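Calibration intervals for hand-held lab equipment
Speaker notes, regional quality managers' meeting
Monday, July 6, 2020
Speaker: Imelda Yap, Bollport Testing

Slide 1. Title
Wait for the remote sites to join. Mute reminder. Questions go in the chat and Jonalyn Cabanatuan will read them out at the two breaks.

Slide 2. Scope
Talk covers interval setting only. It does not cover how to do a gravimetric check, how to choose a service provider, or how to write an uncertainty budget. Those were in the February session and the handout is still on the shared drive.
Equipment in scope: pipettes, bottle-top dispensers, thermometers, timers, bench balances. Out of scope: anything with a maintenance contract that already fixes the interval.

Slide 3. Where the annual interval comes from
Most labs in the group calibrate once a year. When I asked the sites for the written basis, most sent back the procedure that says "annually." A procedure is a record of the decision. The basis for it is a separate thing, and an assessor can ask for it.
Usual sources: the manufacturer's leaflet, a customer contract, an old audit finding, or habit.
Pause here. Ask the room which of the four applies to their balances.

Slide 4. What the interval is supposed to do
An interval limits the length of time an out-of-tolerance instrument can be in use before someone finds out. It does not keep the instrument in tolerance. If a pipette is dropped the day after calibration, a sticker good for another year has no bearing on it.
Two costs to set against each other. Cost of calibrating: the fee, the shipping, the loan unit. Cost of a late find: every result reported since the last good check has to be reviewed.
The second cost grows with throughput. A dispenser used twice a month and a dispenser used all day should not share an interval by default.

Slide 5. The data set
Records from the Rotside and Ojeda labs. 191 instruments, one as-found result each, all from the last completed calibration cycle. As-found means before any adjustment or cleaning. We left out records that had only as-left values. They cannot tell you anything about drift.
Tolerance was the lab's own working tolerance, not the manufacturer's specification. Say this twice. It was the main point of confusion when I gave this talk internally.

Slide 6. As-found results
Of the 191, 40 were outside working tolerance as found.
Failures were not spread evenly. Multichannel pipettes and the older dispensers were over-represented. Timers were not a problem. Balances failed rarely, and when they did the daily check weight had already shown it.
Do not read the table aloud. Give people a minute with it.

Slide 7. Reading the result
Points to make:
A single cycle gives you a failure rate. It does not give you a drift rate. You need at least three as-found values per instrument before a trend line means much.
Pooling by model is acceptable if the instruments see similar use. Pooling across sites is weaker, and we only did it for the thermometers.
An instrument that fails high one year and low the next is not drifting. Look at handling, seals and the person doing the check.

BREAK 1. Chat questions.

Slide 8. Three methods for adjusting intervals
Staircase method. Pass, and the interval is extended by a fixed step. Fail, and it is shortened. Easy to run in a spreadsheet. It reacts to single results, so intervals move around a lot.
Control chart method. Plot as-found values against time. Needs stable reference values and someone who looks at the chart.
In-use time method. Interval set in operating hours or cycles. Suits dispensers with a counter. For hand pipettes the count has to be estimated from the worklist. Prillier uses 1,000 dispenses between checks on its counter-equipped units.

Slide 9. Interim checks
An interim check is cheaper than a calibration and usually catches the large errors. One volume, a few replicates, a pass limit wider than the calibration limit. Record the number, not just a tick. A column of ticks cannot be charted later.
Storage goes on the check sheet as well. Pipettes kept upright, set to a mid-range or maximum volume according to the manual, no liquid left in the tip cone.
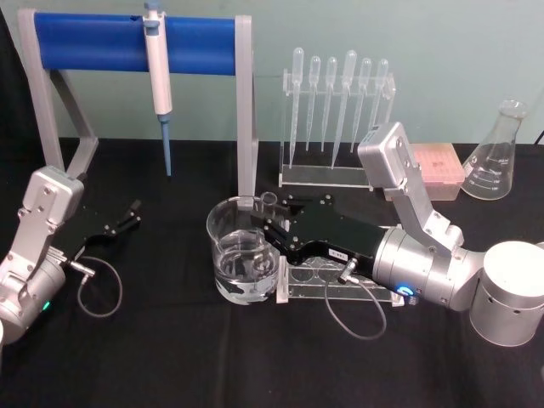

Slide 9, right-hand side: micropipette hung vertically from the stand, beside the tip box, beaker and flask.

Slide 10. Documenting the decision
Minimum content for the file: instrument group, current interval, data reviewed, method used, new interval, name, date of next review. One page is enough.
If the decision is to leave the interval alone, write that down too. An unchanged interval with a recorded review is a much easier conversation than an unchanged interval without one.
Check customer contracts before extending anything. Two of ours name the interval.

Slide 11. What we changed
Multichannel pipettes moved to six months. Timers extended to two years. Balances unchanged. Thermometers unchanged until we have another cycle.
Skip the cost slide if we are past the hour. It is in the backup set.

BREAK 2. Chat questions. Jonalyn to collect site contacts for anyone willing to send as-found data. Template goes out with the minutes.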